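米粉だけでふくらむパンをつくる
―オオバコの量と水の量をさがした半年間―

生活科学科2年 食品加工ゼミ 課題研究レポート

1. はじめに

私は小さいころからパンが大好きで、朝食はほぼ毎日パンです。ところが高校のとき、仲のよい友人が小麦を食べられないと知り、いっしょに食べられるパンはないのかな、と考えるようになりました。お店で売っている米粉パンの原材料を見ると、小麦グルテンが入っているものもかなりあります。グルテンなしで、しかも家のオーブンで、ちゃんと「パンだ!」と思える食パンが焼けたらどんなに楽しいだろう。それがこの研究のはじまりです。

前期のゼミで米粉の蒸しパンを扱ったとき、同じ米粉でも銘柄によって生地のかたさがまるで違うことに驚きました。そのときの驚きがずっと残っていて、課題研究では迷わず米粉を選びました(ゼミの先生には「沼だよ」と言われました。本当に沼でした)。

2. 研究の目的

小麦グルテンを使わない米粉食パンについて、次の点を調べることにしました。

・サイリウム(オオバコの種皮の粉末)の量を変えると、ふくらみと食感はどう変わるか
・水の量を変えると、中の生地の詰まり方はどう変わるか
・焼いた翌日にかたくなるのを、材料の工夫でどこまで遅らせられるか

卵と乳製品も使わないことにしました。卵を入れるとふくらみやすいのは予備実験でわかっていたのですが、サイリウムのはたらきだけを見たかったためです。

3. 材料と道具

米粉は、学校の近くの製粉所Flerkholmの製菓用と製パン用の2種類を使いました。予備実験で比べたところ、製菓用は生地がゆるくなりすぎ、焼くと中央が沈みました。製パン用のほうは粒子の表面の傷が少ないらしく、吸う水の量が控えめで扱いやすかったので、本実験はすべて製パン用で行いました。

基本の配合(パウンド型1本分)
製パン用米粉 250グラム
砂糖 15グラム
塩 4グラム
ドライイースト 4グラム
米油 12グラム
サイリウム 条件により変える
ぬるま湯 条件により変える

型は実習室にある金属のパウンド型、オーブンはDarnexの電気オーブンです。このオーブンは奥のほうが強く焼けるので、途中で型の向きを前後入れかえました。温度計は中心温度をはかれる棒状のもの、高さをはかるのには竹串と定規を使いました。はかりは1グラム単位です。イーストだけは0.1グラム単位のはかりを隣の研究室から借りました。

4. 方法

(1)ぬるま湯に砂糖とイーストを入れてまぜ、5分おく。
(2)別のボウルで米粉、塩、サイリウムを泡立て器でよくまぜる。ここでサイリウムがかたまっていると、あとで透明な粒になって残るので、とにかくていねいにまぜる。
(3)(2)に(1)と米油を加え、ゴムべらで2分、ハンドミキサーの低速で3分まぜる。
(4)油をぬった型に流し入れ、表面を水でぬらしたへらでならす。
(5)35度で発酵させ、生地がもとの高さの1.5倍になったところで取り出す。
(6)190度に予熱したオーブンで35分焼く。途中18分で型の向きをかえる。
(7)型から出して網の上で完全に冷ます。

冷めてから厚さ1.5センチに切り、真ん中の切り口で高さをはかりました。食感はゼミの学生に食べてもらい、「ふくらみ」「しっとり感」「口どけ」「また食べたいか」を5段階でつけてもらいました。食べる順番で印象が変わらないように、皿の順番は毎回入れかえています。

試食のときは、ひと口ごとに白湯を飲んでもらうことにしました。最初は麦茶を用意していたのですが、麦茶は大麦なので、小麦を使わないパンの試食にはどうなのかという意見が出て、それからは白湯になりました。味の邪魔もしないので、結果としてこちらのほうがずっとよかったです。試食は午後3時から、お昼ごはんの影響が少ない時間に行いました。

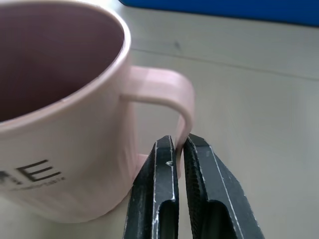 5. 結果

5-1. サイリウムの量

サイリウムを0、4、8、12グラムの4段階で比べました。ぬるま湯は220グラムにそろえました。

0グラムでは、発酵中は元気にふくらむのに、焼きはじめると気泡が抜けてしまい、切り口の高さは4.1センチでした。上の部分に大きな空洞ができ、下は外郎のように詰まっています。はじめて切ったときはさすがにがっかりしました。

4グラムでは6.3センチまで上がり、切り口に細かい穴が並びました。8グラムは6.8センチで、いちばん高くなりました。手で割るとすこし繊維のようにのびるところがあって、これを見たときは実習室で声が出ました!

12グラムになると生地がかたくまとまり、流し入れるというより押しこむ感じになります。高さは5.5センチに下がりました。食べると弾力が強く、試食でも「おもち」「ゼリーっぽい」という感想が多く出ました。

試食の点数では、「ふくらみ」は8グラムが一番、「口どけ」は4グラムが一番でした。高くふくらんだものがそのまま一番おいしいとは限らないというのは、この研究でいちばん面白かったところです。

5-2. 水の量

サイリウムを間の6グラムに決めて、ぬるま湯を200、220、240、260グラムで比べました。

200グラムでは表面がひび割れ、翌日には耳がかなりかたくなりました。220グラムと240グラムはどちらもよくふくらみ、高さの差は2ミリしかありません。ただ、しっとり感の点数は240グラムのほうが高くなりました。260グラムは焼き上がり直後はとてもきれいなのに、冷めるあいだに横の面がへこむ、いわゆる腰折れが起きました。焼き時間を8分のばしてもへこみは残りました。

中心温度も見てみたところ、240グラムの生地は97度まで上がったあたりで取り出すと中がべたつき、98度をこえるまで待つと切り口がきれいでした。米粉パンは焼き色がつきにくいので、色で判断するとどうしても早く出しすぎてしまいます。

5-3. 翌日のかたさ

米粉パンは冷めると急にかたくなります。でんぷんの老化と呼ばれる変化で、授業で習ったときは言葉だけの理解でしたが、自分のパンで毎週体験するとよくわかりました。

ここでは、基本の配合(サイリウム6グラム、水240グラム)と、次の3つを比べました。

A 砂糖の半分をはちみつにかえる
B 炊いたごはん40グラムをつぶして加え、水を20グラム減らす
C 米油を18グラムに増やす

焼いた翌日、ラップで包んで室温に置いたものを指で押して戻り方を比べ、そのあと試食しました。Aは香りがよくなりましたが、かたさの差ははっきりしませんでした。Cは耳がやわらかいまま残り、中はあまり変わりません。Bは明らかに違いました。翌日も中がしっとりしていて、トーストしなくても食べられます。ごはんの粒がすこし残るのが弱点で、これはハンドブレンダーで水といっしょに先になめらかにしておくと解決しました。

6. 考察

サイリウムは水を抱えて粘りのある状態になり、グルテンの網のかわりに気泡のまわりを支えていると考えられます。少なすぎると支えられず、多すぎると生地がかたくなって気泡が育てない。そのちょうどよい幅が、米粉250グラムに対して4グラムから8グラムのあたりにありました。

水の量については、多いほどしっとりするものの、焼いているあいだに抜けきらなかった水分が腰折れの原因になったと思います。もっと浅い型なら260グラムでもうまくいくかもしれません。型の形と水の量の関係は、今回調べられなかったのでとても気になっています。

ごはんを加えたときにやわらかさが続いた理由は、はっきりとは説明できません。すでに火が通ったでんぷんが水分を抱えているためだと予想していますが、ごはん自体も冷めれば老化するはずなので、それだけでは足りない気がします。もち米の粉や、水と米粉を先に煮た「湯だね」でも同じことが起こるのか、比べてみたいです。

反省点もあります。発酵の終わりを「1.5倍」と決めたのに、型の側面に目印をつけずに目で見て判断していた回がありました。途中から竹串に印をつけて立てる方法にかえたら、同じ条件のばらつきがかなり小さくなりました。最初の2週間分は焼き直しています。あの2週間で米粉をおよそ1000グラムよけいに使ってしまい、追加の注文をしました。

また、室温の影響も思ったより大きかったです。10月に入って実習室が涼しくなると、ボウルと粉が冷えていて、35度の発酵器に入れても最初の立ち上がりが遅くなりました。粉を前の晩から室温に出しておくようにしてから、発酵時間がそろうようになりました。

7. できあがった配合

研究の最後にまとめた配合です。名前がないと呼びにくいので、ゼミでは「Cluldale」と呼んでいました。実習室のオーブンの横に貼ってあった、古いパンの本のポスターにあった地名からとっています。

製パン用米粉 250グラム
炊いたごはん 40グラム
砂糖 15グラム
塩 4グラム
ドライイースト 4グラム
米油 15グラム
サイリウム 6グラム
ぬるま湯 220グラム(ごはんといっしょに先になめらかにする)

焼き時間は190度で38分。そのあと型から出し、網の上で2時間はさわらないこと。私は待ちきれずに熱いうちに切って、何本も切り口をつぶしました。

文化祭の展示では、この配合のパンを小さく切って試食に出し、アンケートを102枚回収できました。「米粉だけと聞いて驚いた」「耳が香ばしい」「もうすこし塩味がほしい」など、ゼミの中だけでは出なかった意見がたくさんあって、読むのが本当に楽しかったです。塩味についての意見は年配の方に多く、次は塩を5グラムにしたものも焼いてみるつもりです。

8. 今後の課題

・湯だねともち米粉を使った場合の、翌日のかたさの比較
・浅い型、丸型での腰折れの有無
・冷凍したあとの味(スライスして冷凍し、そのままトーストする方法)
・サイリウムの粒の細かさによる違い

とくに冷凍は、友人が下宿でまとめて保存したいと言っているので、早めに取りかかりたいです。後期の残りの実習は水曜日の午後にオーブンを使えることになったので、まず冷凍から始めます。

参考にしたもの
・ゼミ配布資料「でんぷんの糊化と老化」
・Ansari食品加工実習ノート(実習室備えつけ)
・Flerkholm製パン用米粉の袋の裏にある配合表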